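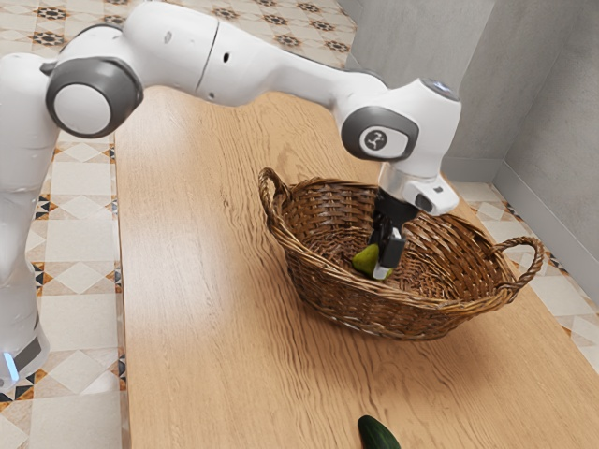 College Admissions

Dedton College says it had its most competitive year ever. It got 3,324 applications for about 1,000 places in the freshman class, and the press office has been repeating those numbers since the numbers came out in February.
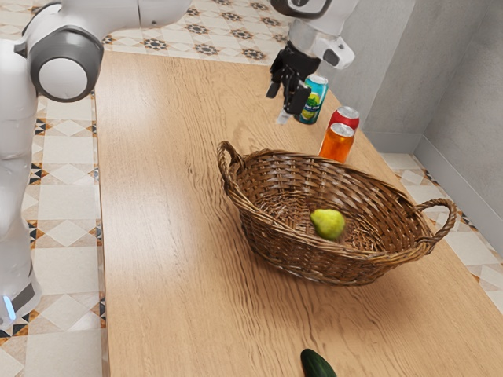
By the Admissions Desk | 2020-11-01

I'd hold the applause. Dedton dropped its application fee last fall and cut the required essays to 2. Of course more people applied. The year before, with the fee still in place, it had 2,160 applications, and I doubt the school got that much better in twelve months.

What the release leaves out is how many admitted students showed up. A college can look choosy and still be scrambling to fill beds in August. Tiedemann, across the river, prints that number every year. Dedton told us it was "under review." 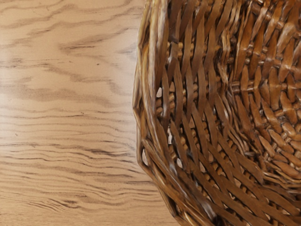 What to ask before you apply

Ask how many admitted students enrolled, and how many came back as sophomores. Ask whether test scores are really optional for merit money, as the Dedton aid page says two different things. If you get a brochure instead of an answer, take that into account when you make your list.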